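The Gerna and the Wynne

I had 30 minutes left before Idris Phillips wanted an answer, and I still liked both of them.

The Wynne was the easy one to like. It closed smooth as butter, it weighed nothing, and when you let go of the trigger it opened again like it was sorry to have bothered you. The Gerna was heavier and it clicked (oh, how it clicked!) and by lunch my thumb hurt. But the Gerna held on to things. I'd tugged a marker out of its fingers that morning and nearly fallen over backward.

"Pick one," Idris had said. "Drikar wants to order 38 of them and I'm not flying back to Neltley to explain a maybe."

So I made up a contest. Small stuff only, straight off the desk, 60 tries apiece, loser goes back in its box. Coins were a tie. The Wynne won on paper clips, which surprised me, and I'll admit I cheered out loud. Then we got to the hex key.

You wouldn't think a hex key could be mean, but a little one lying flat is just awful. Come at it from the wrong side and it spins away from you. Press too hard and it skates. I'd chased that thing clear to the edge of the desk twice already, and Idris had started humming, the way he does when he's trying not to give advice.

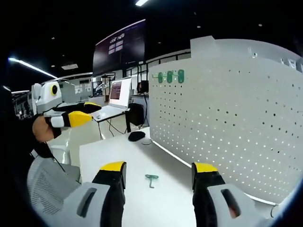 "You're holding your breath," he said.

"I'm concentrating."

"You did that with the paper clips too — you went kind of purple."

I breathed. I came down slow, let the tips touch the desk, and squeezed until I felt the click in my sore thumb. Then I lifted my hand and waited for the little clatter I'd been hearing all afternoon.

It didn't come. I stood there with my arm out, afraid to move.

"Well?" Idris said. "Is that the one?"

"Ask me after I put it down," I said, and went looking for somewhere to put it.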